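Workcombe Wrist Coupling, Revision C (replacement part)
For Cludell two-arm household units
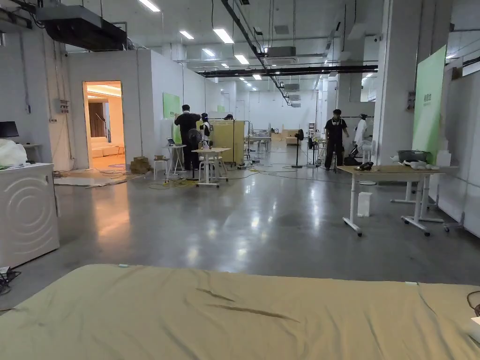 Revision C replaces the wrist coupling fitted to all Cludell units shipped before October. The earlier coupling could slip under side load. When it slipped, the arm kept moving but the gripper stayed where it was, and the controller did not register a fault. The units most exposed are those working in open test halls, where cables run across the floor and people stand within a few steps of bedding, laundry and clothes rail tasks. If your floor is laid out like that, stop arm work until the part is changed.

What went wrong
Lena Pawłowska's team at Ernon reported the first slip during a sheet-pulling task. The gripper held the fabric, the wrist turned 30 degrees past its target and the clamp screw sheared. No one was hurt. We repeated the fault on the bench after 700 cycles with the old coupling. The cause was a clamp screw that was too short for the thread depth.

What has changed
Longer clamp screw, with thread lock already applied
Keyed shaft in place of the plain one
Controller update that stops the arm if wrist and gripper positions disagree

Fitting
Allow 15 minutes per arm. Switch off at the wall and support the forearm before loosening anything. Fit both arms, even if only one has slipped. Do not reuse the old screw. Load the controller update before the first powered move, then run the wrist check from the service menu.

Service interval
Check the clamp every 800 hours. Any play at the wrist means the coupling must come off.

Ordering
Supplied in pairs, free of charge for affected units. Have your serial number ready and ask for Gilang Pasaribu in parts. Return old couplings to Loureiro in the bag provided.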